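The Evaluation of the Wimura Kitchen Service

Part One: The Visit

The firm of Kasten had instructed its assessors to refrain from forming opinions before noon. Yayra Amegashie observed the rule in all of her reports, and she observed it in Teswood, where she had been sent to review the Wimura household clearing service on behalf of prospective subscribers.

The service was offered at 40 a month. It comprised a two-finger gripper, a course of instruction and access to the Suramitz library, which at that time held 2,635 recorded household tasks. Subscribers were asked to guide the gripper by hand through their own chores. The library would then teach a machine to repeat them.

Hauke Meinecke, who represented Wimura, wished to begin with the dishes. Ms. Amegashie consulted her schedule and requested item 29, the household waste.

"It is a modest item," said Mr. Meinecke.

"It is a daily one," she replied, and wrote down the time.

The blue pads came down on either side of the little blue basket, between the flowered tablecloth and the crowded shelf. A green-labeled bottle stood at the back of it, and a red can leaned beside the bottle. 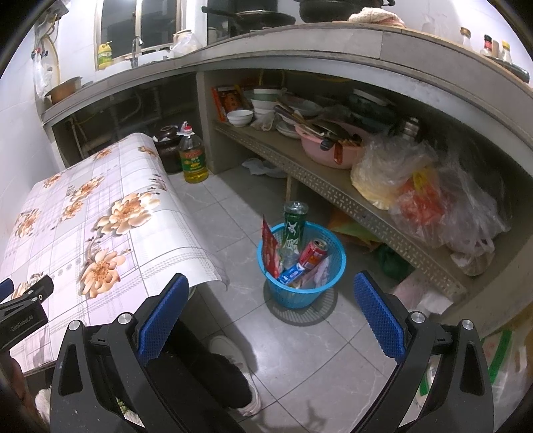
Part Two: The Report

Her report was filed in January. It stated that the instructions were clear, that the monthly charge was fair, and that the applicant firm had answered every question put to it - including several concerning drains.

Under "Suitability," she recommended the service for ordinary kitchens. The printed form allowed 2 lines for remarks. She used the first to note that her mother had kept a basket of the same kind by the stove, and had never let anyone else empty it.

The second line she left blank. Kasten returned the form for completion, and she sent it back unchanged.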